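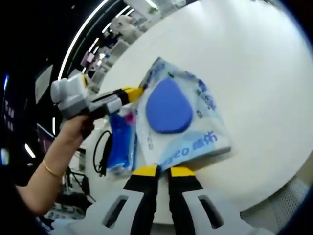
Tema 5. Sequía, privatización del agua y conflicto social

Los manuales suelen presentar la sequía como un fenómeno meteorológico. En esta unidad se estudia como una relación social: la escasez se reparte según la propiedad de los pozos, el acceso al crédito y la capacidad de presión sobre el Estado.
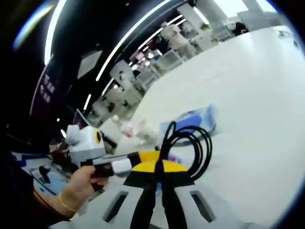
Equipo docente de Ecología Política

5.1. El caso de la cuenca del Bonis

La concesión otorgada a la empresa Plestex abarcó 46 pozos y dejó sin riego a 2,244 familias campesinas. El caudal restante se destinó a la exportación de fruta – un cultivo de alto consumo hídrico – mientras los municipios aguas abajo recibían suministro por camión cisterna.

5.2. Las respuestas

En Driltovau, las asambleas de regantes reclamaron la anulación del contrato. En Janjua, donde el 70 % de la tierra pertenece a grandes propietarios, la protesta adoptó la forma de huelga de jornaleros. Conviene comparar ambas vías atendiendo a la composición de clase de cada localidad.

5.3. Trabajo para el seminario

Redáctese un comentario de 1,000 palabras sobre la noción de «desastre natural» y su uso en el discurso oficial. Se entregará en la secretaría del departamento durante la primera semana de mayo. Las lecturas obligatorias son las mismas del tema 4.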